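4.3 Cleaning the Fabric Cover

The cover on the Bellico daybed comes off in one piece. Clean it when it looks dull or after any spill that reaches the foam.

1. Pull the bed away from the wall and lift off the back cushions.
2. Find the zipper under the rear edge. Open it all the way before you pull on the cover.
3. Slide the cover off the foam, starting at the corners.
4. Vacuum both sides with a soft brush.
5. Close the zipper, turn the cover inside out and wash it alone in cold water on the gentle cycle. Use a mild liquid detergent.
6. Hang it to dry. Drying takes up to 21 hours indoors.
7. Put the cover back on while it is still very slightly damp. It stretches over the corners more easily.

CAUTION: Do not use bleach or fabric softener. Do not tumble dry. Iron on the reverse side only, on the lowest setting.

Note: For small spots, blot with a damp white cloth for 60 seconds and let the area dry. Do not rub. Rubbing raises the fibers and leaves a pale ring.

Note: Replacement covers are sold in 2 sizes. Order by part number 187 and give the frame length. Covers for the Matheson daybed do not fit.
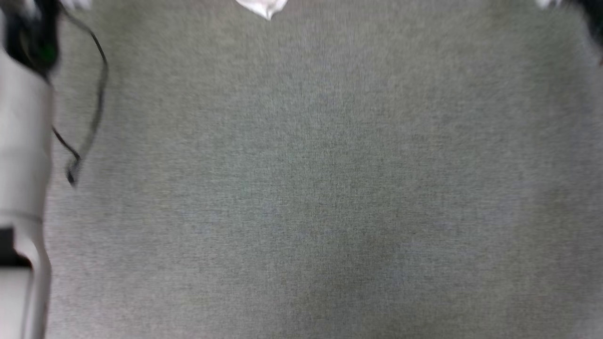 Woven fabric, gray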